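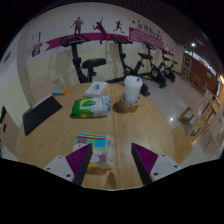 4. The round table in the bike room

This section covers setting up, cleaning and clearing the round table at Trorbridge Studio. The bikes have their own section (section 3). Replaces the July sheet. Last revised 30/03/2019 by Salvador Simões.

4.1 Putting the table together

The table is a Drulau with a light wood-grain top and comes in two parts, the top and the base. It stands 73 cm high when the feet are wound fully in. Two people are needed to turn it over.

1. Lay a blanket on the floor and place the top on it, face down.
2. Set the base on the underside and line up the holes.
3. Put in all the bolts by hand before tightening any of them.
4. Tighten with the 12 mm spanner from the key cupboard, going across the base from one side to the other – not round in a circle.
5. Turn the table over together and set it down on its feet.
6. Press on the rim in several places. If it rocks, wind out the foot on the low side.

CAUTION: Do not lift the table by the rim once it is standing. Take hold of the base.

4.2 Where it goes

The bikes stay along the wall and the table goes out in front of them. Leave 191 cm clear between the rim and the nearest bike so that riders can get on and off from either side. Do not push the table up against the bikes at the end of the day, even for a short time.

Note: the floor slopes slightly towards the door. Check for rocking again if the table has been moved.

4.3 What may be kept on it

The table is for small things people want close by while they ride.

- Wipes. One pack, near the middle, where it can be reached from all round. Any make will do as long as the label says it is safe on plastics.
- Cups with lids. Takeaway cups must have the lid pressed down all the way round. Open cups and glasses go on the windowsill in the corridor.
- Folders and papers, lying flat and well in from the rim.
- Small boxes and packets, with nothing stacked on top.

Shoes, wet towels and bags are not to be put on the table. Use locker 54, which is left unlocked for this.

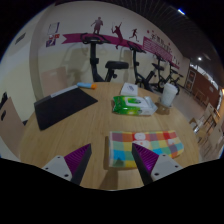 Wipes near the middle of the table, with the small white box behind and a lidded cup to the right.

4.4 Wiping down

Do this after the last ride of the morning and again at closing.

1. Move everything to one side of the table.
2. Take a fresh wipe and close the flap on the pack straight away. A pack left open dries out by the next day.
3. Wipe with the grain, from the middle out to the rim, then once along the edge itself.
4. Let the surface dry before putting anything back.
5. Do the other side in the same way.
6. Wipe the bottom of any cup before it goes back on the table.

For coffee rings, use a cloth wrung out in warm water with a drop of washing-up liquid. Old rings may need doing twice. Mendes cream cleaner is for the sinks only and will dull the finish.

CAUTION: Do not use the same wipe on the table and the bike handlebars.

4.5 Clearing at closing time

1. Put empty cups in the bin by the door. If there is still something in the cup, pour it away first – the bin bags leak.
2. Hand folders and papers in at the desk. Do not open them to look for a name; the desk will do that.
3. Put any cloths or small packets left behind in the Ranenel tub under the desk.
4. Leave the wipes where they are. If the pack feels nearly flat, put a new one beside it and finish the old one first.
5. Check the feet are all touching the floor.

If the top is scratched or the edge has started to lift, write it in the fault book and carry on using the table. If a bolt is missing or the base moves, take the table out of the room and tell the desk.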